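Comparing Two Fingertips on the Cimeck Gripper

We ran 200 grasps on light packaging, half with the flat pads and half with the tapered fingers. Closing speed and arm path stayed the same. The wrist camera saved a view of each approach, and we used these to check how the tips lined up with the object.
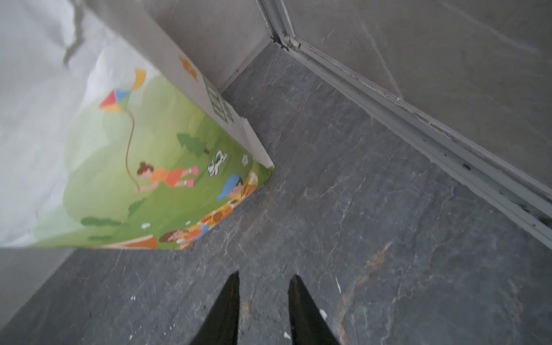

Salem thought the paper bags should be scored apart from the boxes, as paper gives way before the force reading changes. We did that in the second table. The tapered fingers held 60 grasps and the flat pads fewer, mainly on bags. We did not test wet paper or handles.

The next group should repeat this at a lower closing force.

Related reports
Hotcombe arm: first calibration
Bakeo controller delay test
Sorting 2,000 cartons by wrist camera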